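ハンドヘルドグリッパー導入計画

印刷する | メールで送る
読了時間:3分

ハンドヘルドグリッパー導入計画(ハンドヘルドグリッパーどうにゅうけいかく)とは、人が手に持って操作するグリッパーと周辺設備をそろえ、作業データの収集環境を整える際の予算および調達の計画をいう。ロボットアーム本体を買う前から始められるため、小規模な研究室や工場の試作部門にとって、実に夢のある入り口である。

概要

費用は大きく、グリッパー本体、作業台まわり、消耗品と小物に分かれる。見積もりの段階では本体価格に目が行きがちだが、計画の面白さはむしろ台の周辺にある。天板、固定用のクランプ、床の位置決めテープ、背景用のカーテン、ケーブルの取り回しなど、一つ一つは安価でも、組み合わせ次第で作業のしやすさは驚くほど変わる。

両手作業を扱う場合、グリッパーは同型を2台そろえるのが基本とされる。左右で指先の部品を共用でき、予備の在庫も一種類で済む。

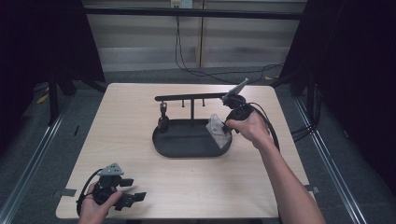 両手に同型のグリッパーを持って行う卓上作業。右手側の先端は黒い横棒の右端にある。

予算の組み方

Drarkeroの導入事例では、Tritel製グリッパーの単価を3599ユーロとし、2台分を最初に確保したうえで、作業台一式に2000ユーロの枠を設けた。計画を担当したカティア・マルケッティ(Katia Marchetti)は、課題用の器具をこの枠に含めず、別の費目として立てている。棒に小さな重りを吊るす器具や透明な袋のような小物は、課題を一つ思いつくたびに増えていくもので、この増え方を楽しめる予算にしておきたい、というのが彼女の考えであった。

同事例ではMeineckeの廉価機(2849ユーロ)も比較の対象となった。最終的にTritelが選ばれた決め手は、指先パッドを単品で注文できる点にあった。パッドは初回に16個を発注している。

設置場所

見落とされやすいのが床面積である。天板の寸法に加え、操作者が両腕を広げる余地と、ケーブルが体の脇を通る余地を見込む。フレームやレールを据える場合は、搬入経路も図面で確かめておくとよい。Drasonの作業台のように天板だけを交換できる製品なら、課題に合わせて台を作り替えていく楽しみもある。

更新と保守

ケーブルとパッドは消耗品として年度ごとに計上する例が多い。Drarkeroでは毎年6月に在庫を数え、翌年度の見積もりに反映している。

関連項目

エンドエフェクタ
遠隔操作
作業台
減価償却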